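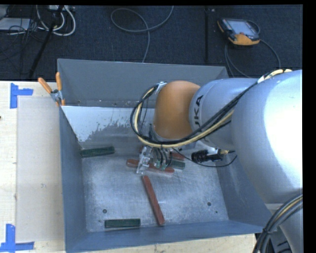
家庭用工具および金属製容器の手入れと保管について

このページは、フロンドポート(Flondport)住まいの相談室が、利用者から寄せられた質問をもとにまとめた手引きです。ご家庭の作業場、物置、車庫、台所の一角などで使われる手工具と、それらを入れる金属製の箱や容器を対象としています。電動工具の分解修理、刃物の本格的な研ぎ直し、塗装業者が扱う溶剤については取り上げておりません。

## 1. 作業を始める前に

手入れに必要なものは、特別な品ではありません。古い綿の布を数枚、使い終えた歯ブラシ、台所用の中性洗剤、目の細かいナイロンたわし、耐水の紙やすり、機械油または防錆油、新聞紙を用意してください。手荒れのある方は、薄手のゴム手袋をお使いください。

紙やすりは、240番、400番、800番の三種類があれば、ほとんどの作業に対応できます。800番は仕上げ用で、工具の表面に残った浅い傷を目立たなくする際に使用します。粗いものから順に使い、途中の番手を省かないでください。

作業場所は、風通しがよく、火の気のない場所を選びます。油を含んだ布は丸めたまま放置すると熱がこもり、自然に発火するおそれがあります。特に亜麻仁油、荏油などの乾性油を使った布は危険です。使用後は水に浸し、お住まいの自治体の区分に従って処分してください。

## 2. 金属製容器の洗浄

道具入れや部品入れとして長く使われた金属製の容器には、切り粉、土、油、糊などが層になって付いています。最初から水をかけると汚れが隅に固まりますので、次の順序で進めます。

1. 中身をすべて取り出し、容器を逆さにして軽くたたく。
2. 乾いた刷毛で四隅と継ぎ目の粉を掃き出す。
3. 40度前後の湯に中性洗剤を溶かし、布に含ませて拭く。
4. 固まった油には洗剤液を含ませた布を14分置き、その後にたわしで軽くこする。
5. 水拭きを二回行い、直ちに乾拭きする。
6. 口を下に向け、片側に角材をかませて乾かす。

手順4の時間は、当相談室で普段お勧めしている目安です。これより長く置いても汚れの落ち方はあまり変わらず、塗装面では艶が失われることがあります。

金属の底に付いた擦り傷は、使用に伴って必ず生じるものです。未塗装の鋼板であれば、傷そのものを消す必要はありません。指の腹でなでて引っかかりがなければ、油を薄く引くだけで十分です。引っかかりがある場合は、その部分だけを400番の紙やすりで均してください。広い範囲を磨くと、かえって錆びやすい面を増やすことになります。

亜鉛めっきの容器に白い粉状のものが生じることがあります。白錆と呼ばれ、湿気の多い場所で重ねて保管した際によく見られます。ナイロンたわしと水で落とし、十分に乾燥させてください。金属製のたわしはめっき層を削りますので使用しないでください。

アルミニウム製の容器には、重曹、石灰分を含む洗浄剤、塩素系漂白剤を使用できません。黒ずみや腐食の原因となります。容器の材質がわからないときは磁石を当ててみてください。磁石が付けば鉄系です。付かない場合はアルミニウムまたは一部のステンレス鋼と考え、中性洗剤のみで洗います。

## 3. 赤錆の落とし方

### 軽い錆

表面に薄く浮いた赤錆は、消しゴム状の錆落としか、油を付けた800番の紙やすりで落とせます。一方向に動かし、出てきた茶色の汚れをこまめに拭き取ってください。

### 進んだ錆

レンチ、プライヤーなど小型の工具で錆が進んでいる場合は、食酢に浸す方法があります。柄が木や樹脂のものは、金属部分だけが浸かるようにします。

- 容器はガラスまたはポリエチレン製のものを使う。
- 穀物酢を水で二倍に薄める。
- 数時間ごとに様子を見て、錆が柔らかくなったら引き上げる。
- 重曹を溶かした水にくぐらせて酸を中和し、水ですすぐ。
- 布で拭き、ドライヤーの温風で隙間まで乾かす。
- その日のうちに油を塗る。

ばね、めっきを施した工具、目盛りの付いた測定具には、この方法を用いないでください。ばねは酸によってもろくなることがあり、目盛りは薄れて読めなくなります。また、酢と塩素系漂白剤を同じ場所で使うことは、有毒な気体を発生させるため厳禁です。

### 手を付けないほうがよい錆

板に穴が開いている、持ち手の付け根が薄くなっている、脚立や作業台の荷重を受ける部分に錆が及んでいる、という場合は、錆を落としても強度は戻りません。使用を中止し、買い替えをご検討ください。

## 4. 油の引き方

油は多いほどよいと思われがちですが、厚く塗ると埃を集め、次に使う際に手が滑ります。布に数滴を取り、全体を拭いたあと、乾いた別の布でもう一度拭き上げてください。触れてわずかにしっとりと感じる程度が適量です。

可動部のある工具は、開閉を繰り返しながら一滴を差し、にじみ出た分を拭き取ります。植木ばさみのように土や樹液が付くものは、先に汚れを落としてから油を差します。

食品に触れる可能性のある道具には、機械油を用いないでください。台所の缶切りや栓抜きには、食品機械用と表示された油が適しています。食用油は時間がたつとべたつきますので、可動部への使用はお勧めしません。

木の柄には、年に一度、亜麻仁油を薄くすり込みます。ささくれがある場合は、先に240番の紙やすりで木目に沿ってならしてください。柄の頭が緩んでいる金づちは、油を塗る前にくさびの状態を確かめ、緩みが直らないものは使用しないでください。

## 5. 保管場所の整え方

### 湿度

工具の保管に適した湿度は、56パーセント以下を一つの目安としてください。湿度計は床から離し、棚の中ほどの高さに置きます。壁際と部屋の中央では値が異なりますので、実際に工具を置く位置で測ることが大切です。

梅雨の時期に入る前、五月のうちに一度、棚の中身をすべて出して風を通すことをお勧めします。晴れた日の午前10時から午後2時までが適しています。

乾燥剤を使う場合は、ふたの閉まる箱に入れて初めて効果が出ます。開いた容器に入れても、部屋の空気を吸って短期間で役目を終えます。シリカゲルは製品の表示に従って再生し、塩化カルシウムを用いた除湿剤は、たまった液が金属に触れないよう別の区画に置いてください。この液は強い錆の原因になります。

### 床置きを避ける

コンクリートの床は、季節によって表面に水滴を生じます。金属製の容器を直接置くと、底の裏側から錆が始まります。すのこ、角材、樹脂製の台などで底を浮かせ、空気が通るようにしてください。段ボールを敷くことは、湿気を保つため適しません。

### 深い容器の使い方

側面の高い容器は大きな物を入れるには便利ですが、細かな物を入れると底に沈み、探す際に手を傷つけるおそれがあります。次の点にご留意ください。

- 刃のある道具は入れない。やむを得ない場合は、刃に覆いを付ける。
- ねじ、釘、座金は小箱に分けてから入れる。
- 重い物を下に置き、持ち上げる必要のある物は上に置く。
- 手を入れる前に、明かりで底を照らす。
- 縁に反りやばりがないか、半年に一度確かめる。

縁のばりは、細目の平やすりを外側に向けて動かして落とします。その後、紙やすりで角をわずかに丸めておくと安心です。

## 6. 表示と目録

容器の中身を書いた札は、ふたではなく側面に付けてください。ふたは入れ替わることがあります。油のかかる場所では紙の札がはがれやすいため、荷札を針金で留めるか、耐油性のラベルを使用します。

ご家庭で簡単な目録を作る場合は、次の項目があれば十分です。

| 項目 | 記入の例 |
|---|---|
| 置き場所 | 車庫・左の棚・二段目 |
| 容器 | 金属製、ふた付き |
| 中身 | 配管用の工具、シールテープ |
| 前回の手入れ | 五月 |
| 備考 | 継ぎ目に錆あり、次回確認 |

目録は棚の内側に貼り、手入れのたびに書き換えます。パソコンで管理される方も、紙の控えを一部置いてください。手が汚れているときに画面を操作せずに済みます。

## 7. 寄せられた質問

**潤滑スプレーだけで錆止めになりますか。**

浸透性の高い潤滑剤は、固着したねじを緩める用途には適していますが、油膜が薄く、長期の防錆には向きません。数か月以上使わない工具には、防錆油とある製品をお選びください。樹脂やゴムの部品に使えるかどうかも、缶の表示でご確認ください。

**ドラベック(Dollaveck)の組立棚に付属する金属の受け皿は、水洗いしてよいですか。**

当相談室で扱った品は塗装鋼板でしたので、中性洗剤での洗浄に支障はありませんでした。棚板との接合部に水が残りやすいため、必ず外して洗い、乾いてから戻してください。

**新聞紙で包むとよいと聞きました。**

短期間であれば差し支えありません。新聞紙は湿気を吸いますが、吸ったあとは湿った紙が金属に密着することになります。一か月を超える保管には、防錆紙をご利用ください。

**ケルコン(Kerkon)の防錆紙は何年使えますか。**

開封後の期間は、袋の口を閉じておくかどうかで大きく変わります。包装に記された期限を守り、開封した月を袋に書き込んでください。一度使った紙は、次の年には新しいものと取り替えます。

**塗装がはがれた箇所だけを塗り直せますか。**

可能です。浮いた塗膜を取り除き、境目を400番で段差がなくなるまで磨き、脱脂したうえで錆止め塗料、上塗りの順に塗ります。それぞれの乾燥時間は缶の表示に従ってください。雨の日の作業は、塗膜が白く曇る原因となります。

**磁石の付いた工具掛けは使ってもよいですか。**

レンチやペンチには便利です。ノギスなどの測定具や、細かな切り粉を嫌う刃物には適しません。工具が磁気を帯び、粉が付いて取れにくくなります。また、心臓ペースメーカーなどの医療機器をお使いの方は、強い磁石に近づく前に医療機関へご相談ください。

## 8. 廃棄と譲渡

使わなくなった金属製容器は、中に油や薬品が残っていない状態にしてから、自治体の金属ごみまたは資源ごみに出します。塗料や溶剤を入れていたものは、洗っても一般の資源として扱われないことがありますので、事前に窓口へお問い合わせください。

洗浄に使った油混じりの水を、庭や側溝に流さないでください。少量であれば布や紙に吸わせ、可燃ごみの区分が認められている場合に限りその区分で出します。機械油がまとまった量になったときは、給油所や販売店で引き取りの可否をご確認ください。

工具を人に譲る場合は、不具合のある箇所を札に書いて添えてください。コリガン(Corrigan)分室の譲渡棚では、刃に覆いのない道具と、中身のわからない容器はお預かりしておりません。お持ち込みの際は、受付で整理票をお受け取りになり、品物に結び付けてください。

## 資料の請求

このページの内容を収めた冊子は、相談室の窓口で配布しています。請求の際は資料番号981をお伝えください。文字を大きくした版も同じ番号で用意しています。

フロンドポート住まいの相談室 用具・保管担当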